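Changeover day: how much do you leave to the guests?
Holiday Lets and Small Guest Houses > Running the place

fenwayside
We have two rooms over the shop in Takley and we're coming to the end of our first full season. I'd like to know what other people put in their house rules about rubbish. At the moment our sheet asks guests to empty the kitchen bin, sort the recycling into the right boxes and strip the beds. Three reviews this summer mentioned it, and none of them kindly. One said she hadn't paid a cleaning fee to do the cleaning.
We charge 40 pounds for cleaning on top of the nightly rate. My husband thinks we should drop the list and keep the fee. I think we should drop the fee, put the nightly rate up and keep a shorter list. What do you all do?

mossop_k
Drop the list. I had one for years and the people who followed it would have left the place tidy anyway. The others never read it.

Relu Bucur
I run six rooms in Gevthorpe, short stays, mostly contractors in the week and families at weekends. I ask for nothing except the keys back and the windows shut. Stripping the beds is no help to me, as I want to see the sheets on the mattress before they go in the wash. If there's a stain I need to know which bed it came from. When guests strip the beds I get a heap on the landing with the towels mixed in.
On the money, put it all in the rate. People dislike seeing a separate line more than they dislike paying it.

dot_and_barry
I don't agree with that last bit. If you put it in the rate, the couple who stay a week end up paying for the ones who stay a single night. It costs us the same to turn the flat round whether they've been there one night or ten. A separate fee is fairer and most people understand it if you tell them.

Relu Bucur
Set a two-night minimum, then. I did it in April and lost very few bookings.

fenwayside
We can't really do a minimum. A lot of ours are people going to weddings at the barn and they only want the Saturday.
dot_and_barry, do you ask them to do anything?

dot_and_barry
Rubbish out to the wheelie bin if it's full, and load the dishwasher. That's it. We had a longer list and took it down.

Jeferson Rezende
I look after changeovers at Caldeira and a few lets on the Dernwood side. I've cleaned for owners with long lists and owners with no list, and the state of the room is the same. What does change it is the bins.
Most rooms have one tiny bin in the bathroom and another under the desk. Two people buy a takeaway, a few drinks and a coffee for the morning, and the bin is full before they've gone to bed. After that everything goes beside it or on the floor. Owners then call them messy guests. A bigger bin costs very little compared with the time it takes to pick up after a small one.
Mine now get one decent-sized bin in the main room, lined, with spare bags in the bottom underneath the liner. The same size of bag for every bin in the building. I used to carry three sizes up the stairs and it was a waste of a cupboard.

mossop_k
Spare bags under the liner is a good one. I'll be doing that.

Hartnoll
Have to say I disagree about bigger bins. We put a big one in each room and people started putting all their recycling in it, glass and all. It was heavy and it leaked. We went back to small ones and put a proper set of recycling boxes in the hall, labelled. Works better for us, but ours is a house with a shared hall so it may not suit a flat.

Jeferson Rezende
That's fair for a shared hall. With a flat they won't walk down the stairs with a can. You have to sort it yourself at the end, so you may as well have it in one place.
For bottles with drink left in them, I tip them out in the bathroom before they go in the sack. Half a milky coffee in a bin bag will find the one hole in it, and then you are shampooing a landing.

fenwayside
Our carpets are pale, which was a mistake. They were in when we bought it.

Jeferson Rezende
Pale carpet is all right. It shows things up and you can deal with them. It's the patterned ones where you find a spill a month later by standing in it. Takeaway cups, cans and bottles are the bulk of what I pick up, in every place I do. 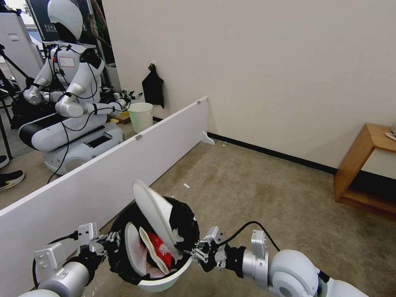
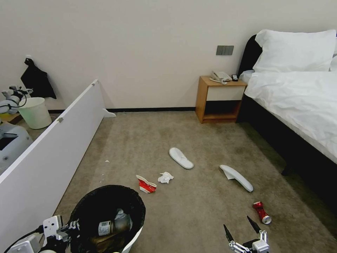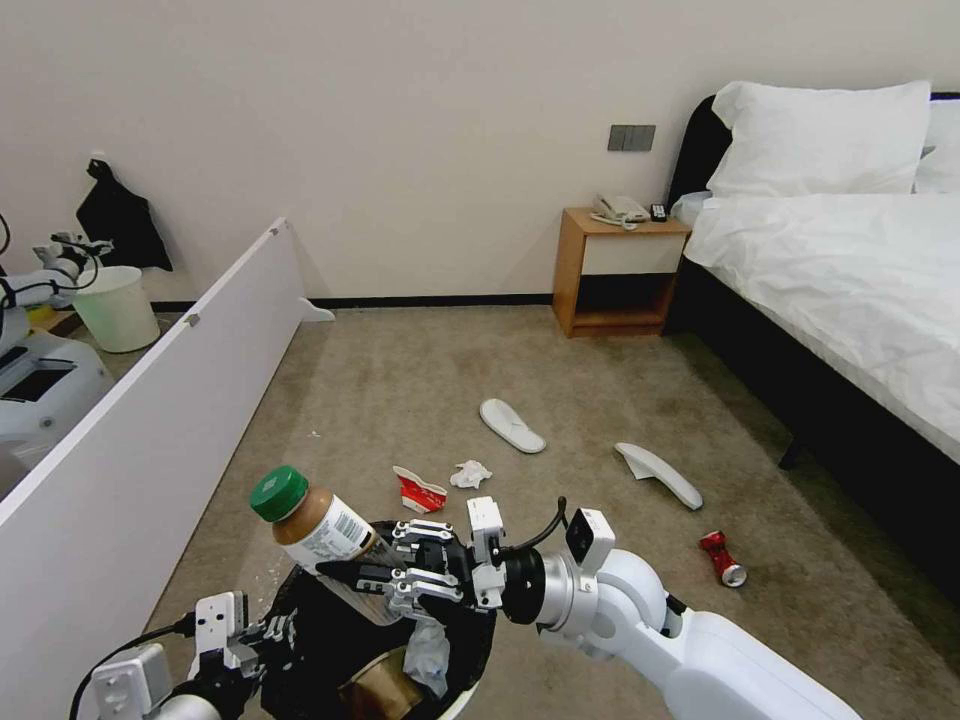 Pick up first, hoover second, and don't do the bathroom until the sacks are out of the door. I do 26 changeovers in a busy week and I never change that order. New people always start with the bathroom and then have to walk back through it with the rubbish.

dot_and_barry
I start with the bathroom. Spray everything, leave it to work, then go and do the bins while it's soaking. It saves me a good bit of time.

Jeferson Rezende
Spraying is fine. I meant the floor.

Hartnoll
What do people do about china? We lose plates. They end up in the rubbish with the food still on them, or they go home in somebody's bag. I bought 50 side plates from a closing-down cafe and I'm already getting to the bottom of the box.

mossop_k
Cheap plain white ones from the supermarket, and don't count them. If you're down a few at the end of the season, buy a few. Before I tie up a sack I have a feel round the outside for anything hard. I've saved a fair bit of cutlery like that, teaspoons mostly.

Relu Bucur
I took the plates out of the rooms altogether. Mugs and glasses only. If they want to eat a meal there's a table downstairs.

dot_and_barry
I wouldn't book that. If I bring a takeaway back I want something to eat it off.

Relu Bucur
Then you'd be happier somewhere else, and I don't mean that rudely. My contractors eat out of the box.

fenwayside
Thanks all. We talked it over at dinner and the new sheet is going to say: please leave the keys in the dish, shut the windows, and put any spare rubbish by the door. Beds left alone. I'm ordering a larger bin for each room and one size of bag. We haven't agreed on the fee and I don't think we will before the new year.
Does anybody have a view on pedal bins? The one in our bathroom has broken twice at the hinge.

Hartnoll
Open top. There's nothing on it to break.

mossop_k
Pedal in the bathroom, open top everywhere else. Get one with a metal pedal and check that the inner bucket lifts out, as some of them don't.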